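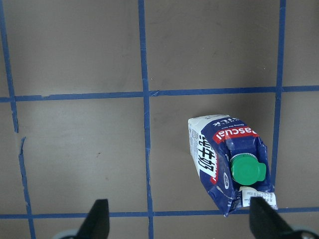
Milk carton and blue tape.

Measuring tongue weight with a household scale
Hiebert Trailer Service, Plillau. Revised April 2024.

This procedure applies to single- and tandem-axle enclosed cargo trailers with a bumper-pull coupler, including the Anska series. It doesn't apply to gooseneck units. Read the maximum tongue weight on the hitch receiver label and on the ball mount before starting. The lower of the two figures governs.

Equipment
Digital household scale, rated up to 192 kg
Straight timber beam, long enough for a four-part span plus 20 cm of overhang at each end
Two short lengths of steel pipe
Solid block, same height as the scale
Short post to fit between beam and coupler
Wheel chocks
Tongue jack in working order

Setting up
Load the trailer as it will be towed. Set tire pressures to the sidewall or placard value. Park on level concrete, chock both sides and uncouple from the tow vehicle.

Place the block and the scale on the ground, across the line of the tongue. Lay one pipe on each and set the beam on the pipes. Divide the distance between pipe centres into four equal parts and mark the beam one part in from the block. The post stands on this mark, directly under the coupler socket.

Adjust the post so that the trailer will sit at its normal towing height. A nose-high or nose-low trailer gives a false reading, most noticeably on tandem axles with equalizer suspension.

Taking the reading
With the coupler clear of the post, record the scale. This is the tare. Lower the jack until the coupler bears fully on the post and the jack foot is off the ground. Keep hands and feet out from under the tongue. Wait for the display to settle and record again.

Subtract the tare from the loaded reading and multiply by four. With a tare of 6 kg and a loaded reading of 39 kg, the net is 33 kg and the tongue weight is 132 kg.

Raise the jack, lower again and repeat. If the two results disagree, check that the pipes haven't rolled and that the post is plumb.
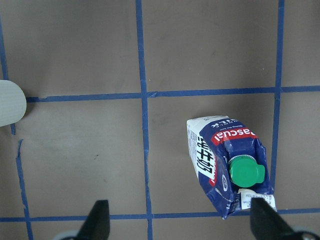 Vernon Bélanger: I get a higher number on my Elisis scale every time the spare is mounted on the front wall. Should the spare be in place for this, or do you weigh without it? Mine only goes on in December for the long trip.

Reply from Hiebert: Weigh with it mounted if it will be mounted on the road. Take a second set of readings without it and keep both with the registration papers.

Correcting the result
If tongue weight is low, move cargo forward of the axle and re-secure it. If it is high, move cargo rearward in small steps. Repeat the full measurement after each change, including the tare. Don't correct a low reading by raising the ball mount.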